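Workshop > Opinion > Cells and Fixtures

Posted 23/01/2019 by the Sinow bench desk

I keep having the same argument about our desktop teardown cell, so I'm going to have it in writing. The arm gets all the attention. People want to talk about reach and path planning and which software we run (Husar, and it's fine!). I want to talk about the ten minutes before anyone presses start, when you check the fingers and the fixture and the slack in the cables.

Start with the screws on the gripper. Fingers that work around memory slots and a socket bracket have very little room to be wrong in, and a hex screw that has backed out a hair will show up as a bad pick long before it shows up as a rattle. I go over every one with a key in my hand — each shift, even on the days I'm sure. 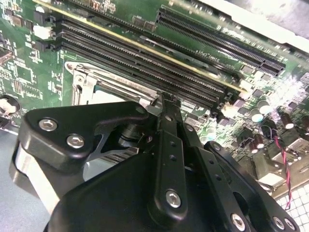
The fixture deserves better than it gets

A computer tower on its side is an awkward lump. We bought our first base from Sterkholm and I moved its blocks all through November, swearing a good deal, until the case went down in the same spot every time. After that we hardly touched the taught points. Before that we'd logged 285 corrections, and I'd bet most of them were really the case sitting crooked.

Same goes for the cables on the arm. Give them enough loop for the lowest reach, then run that reach slowly and watch them the whole way down.

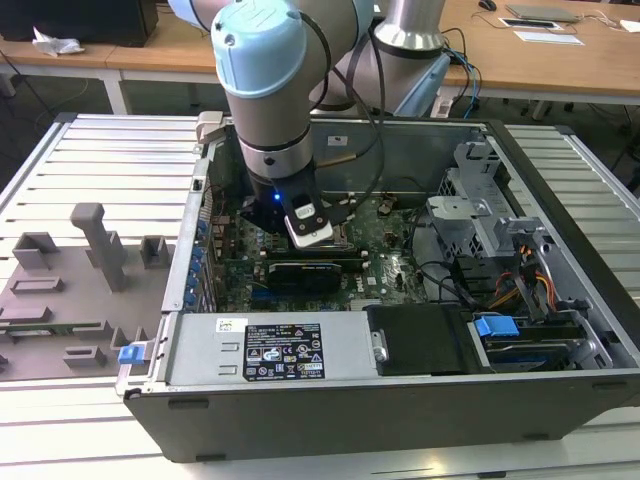 One reader wrote in after my last column to say all this fussing is a crutch, and that a cell with decent vision and force sensing should cope with a crooked case by itself. Fair enough, and maybe at Dondinus they've got one that does. I'd still rather square up the case — it's cheap, and I can do it before my coffee's gone.

Where I'll give no ground at all is the processor. Open the load plate fully, keep the lift straight up, and set the grip force on a scrap chip first, because socket pins don't forgive a sideways nudge. 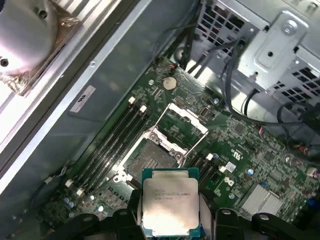

I also want the grip width written on paper next to the cell, with the date of the last change. Ours lived in somebody's head for far too long, and every time that somebody took a week off we were back to guessing.

Contact the bench desk | © 2019 Sinow | Back to top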